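La phrase de Gomix

Imprimer
Envoyer par e-mail

1. Le carnet

Halvard Torvik avait acheté ses premiers jetons à Skititville, un soir de février, sur l'ordinateur de sa belle-sœur. À l'époque, le gomix ne valait rien. On en minait dans les garages avec deux cartes graphiques et un ventilateur de salle de bains. Halvard avait noté sa phrase de récupération dans un carnet, puis il avait repris son travail à la scierie.

Onze ans plus tard, la radio donna le cours entre la météo et les résultats de hockey. Il arrêta la voiture sur le bas-côté et fit le calcul au dos d'une facture. Il possédait 3 000 jetons. Le carnet était resté chez Heike Sauerland, qui ne lui parlait plus depuis la vente de la maison.

Il l'appela le soir même. Elle le laissa parler, puis lui donna une adresse à Trudlow et raccrocha. 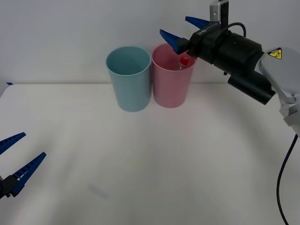 2. Trudlow

Le bureau de Bernd Kleinschmidt se trouvait au-dessus d'un magasin de pneus. Heike lui avait confié le carnet avec d'autres papiers, au moment de la succession. Bernd le sortit d'une armoire en fer et le posa devant Halvard sans le lâcher.

— Il manque trois mots, dit-il.

Le bas de la page avait pris l'eau. On lisait encore « tambour », « orage », « laine », et ensuite l'encre se perdait dans une tache brune. Halvard approcha la page de la lampe, la retourna, la remit à l'endroit.

— Vous vous en souvenez ?

— Non.

Bernd connaissait quelqu'un chez Pelletier, une petite maison qui rouvrait les portefeuilles perdus et gardait un cinquième de ce qu'elle trouvait. Le contrat faisait quatre pages. Halvard le lut en entier — cela lui prit une heure, avec les notes — et signa. Il rentra par le dernier car. Pendant tout le trajet il récita les mots qu'il avait, en espérant que les autres viendraient derrière.
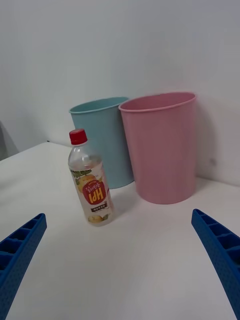
D'après Dalva Fontes, il ne fallait rien espérer avant le printemps. Les machines essayaient les combinaisons dans l'ordre, et l'ordre était long. Elle lui conseilla au téléphone de ne pas regarder le cours. Il le regarda tous les matins à six heures, debout dans la cuisine. Le gomix monta, redescendit, monta encore. Il chiffra une toiture neuve, puis une voiture, puis de nouveau la toiture seule.

Un matin, Dalva rappela. Ils avaient les mots : « seau », « verger », « mardi ». Le portefeuille était ouvert.

— Et alors ?

— Il est vide, monsieur Torvik. Tout est parti en une fois, il y a sept ans.

Elle lui lut l'adresse de destination, lentement, caractère par caractère. Il l'écrivit quand même.
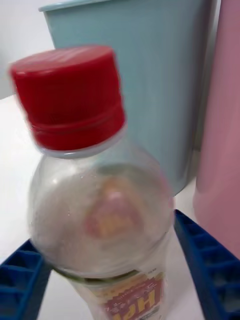

3. Heike

Il prit la route de Skititville sans prévenir. Elle ouvrit en manteau, les clés à la main.

— La tache, c'est toi ?

— C'est le café de Hartmut Ehlers, dit-elle. Les jetons, c'est moi. Tu croyais que le notaire, je l'avais payé comment ?

Il resta sur le paillasson. Elle ferma la porte derrière elle, descendit les marches et lui demanda s'il pouvait la déposer à la gare.

Imprimer
Envoyer par e-mail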